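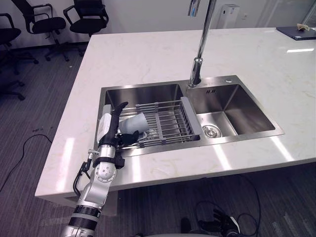

Drying Dishes Over the Sink: A Study of Space in a Shared Kitchen
Project report, second year, Household and Interior Studies
Submitted 24th November

1. Why I chose this subject

In my student house in Esstead we are many people and one small kitchen. The most common argument is not about noise or money, it is about the wet dishes. They stand on the worktop for the whole day and the person who wants to cook must first move them. When our course asked for a project on a small problem of daily life, I decided to study where dishes can dry without taking the place of something else.

The study room at the Wundside building has a kitchen worktop with a double sink, and our class could use it from May. It is a good place for such work. The worktop is white with a marble look, the sink is brushed stainless steel, and the two basins are not the same. The left one is the larger. The right one is slightly smaller and has a round drain strainer in the bottom. The tap stands between them at the back, so both basins stay open from the front.

2. The three ways of drying

I compared three arrangements.

The first was a folded towel on the worktop. This is what we do at home. It costs nothing, but the towel becomes wet quickly and the cups which stand upside down on it keep the damp inside.

The second was a standing rack with a tray, which I call by its shop name, the Clamix. It holds many plates. The tray must be emptied, and in my house I believe this would be forgotten.

The third was an extendable rack which lies across the basin. It is made of gray metal rods between two gray plastic end rails, and it can be pulled longer or pushed shorter. At Wundside I put it over the left basin, with the right end resting against the divider between the basins. The water falls directly into the sink and the right basin stays free for washing.

3. How I did the test

I washed the same set of 13 pieces each time: cups, small plates, bowls and some cutlery. After washing I put them to dry and came back after a fixed time. Then I wiped each piece with a dry paper and wrote down if the paper became wet. I repeated this on 21 days, which gave me seven days for each arrangement. I also measured how much of the worktop was covered.

One difficulty was that the room was not always the same temperature. I did not have a thermometer in the first week, so these results are less sure. Another difficulty was my own habit. I noticed that I shake the cups more when I know that I will check them later – this is perhaps a weakness of the whole test.

4. What I found

The towel was the slowest. The cups were the worst pieces, as I expected. On the Clamix the plates dried well, but it took a large part of the worktop, and after several days there was old water in the tray with a bad smell.

The rack over the basin took no worktop at all. The plates dried nearly as fast as on the Clamix. For the cups, the position was more important than I thought. A cup with the mouth fully down stands on the rods and dries well, if the rods are close enough together. A cup laid on its side is easier to put down and to take again, but a little water can stay in the lower part of the wall. I got better results when I laid it tilted, with the open mouth a little lower than the bottom. For this I used a light gray cup, and it was hard to see drops on it, so the paper was really necessary.

The rack is not suitable for everything. Cutlery falls between the rods and needs a separate holder. A large pan makes it heavy on one side. Also, when the rack is pulled to its full length, it bends a little in the middle under bowls.

5. The opinion of my housemates

I bought a similar rack in a shop called Fragkou and paid about 265 in our local money for it, together with a holder for the cutlery. We used it at home for 3 weeks. Most of my housemates liked that the worktop was free in the morning. One did not like it, as he washes large pots and must take the rack away each time. Our sink at home has only one basin, and there his complaint is correct.

6. What I would do differently

I would use a scale to weigh the water that remains in each cup, and test glasses too, which I left out for fear of breaking them. I would also like to try the rack over the smaller basin, with the washing done in the large one. I changed the order only once, on the last day, and one day is too little to write a result.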